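How do I wrap a box in paper without the ends looking chewed?

Asked 2025-01-24 in Gifts and Packing

I can do the long sides. Then I get to the ends and 45 minutes later it resembles a sandwich. What am I missing?
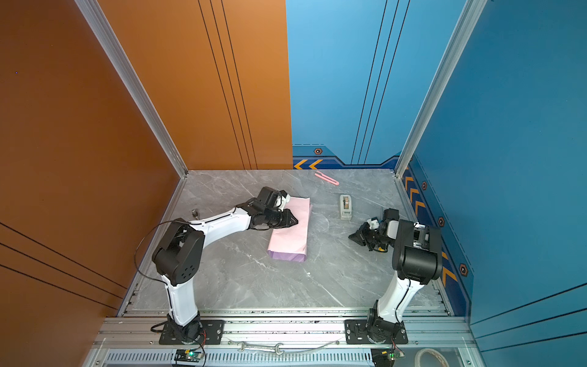
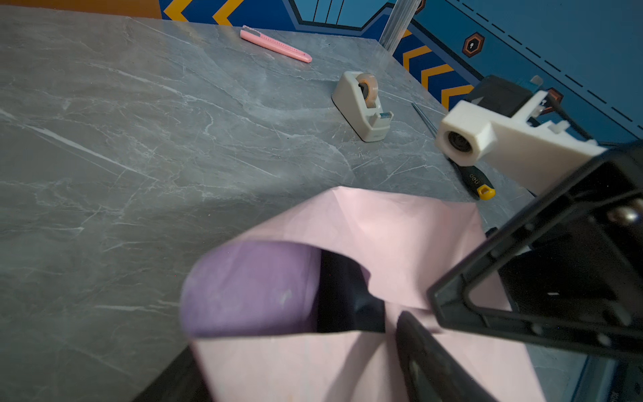 2 answers

Answer 1
Trim the ends. Flaps should cover a bit over half the box height, and most people leave double. Push the sides in first, crease hard, then top down, bottom up, one strip of tape. New blade in the pink knife too.

Answer 2
gift bag. 15 seconds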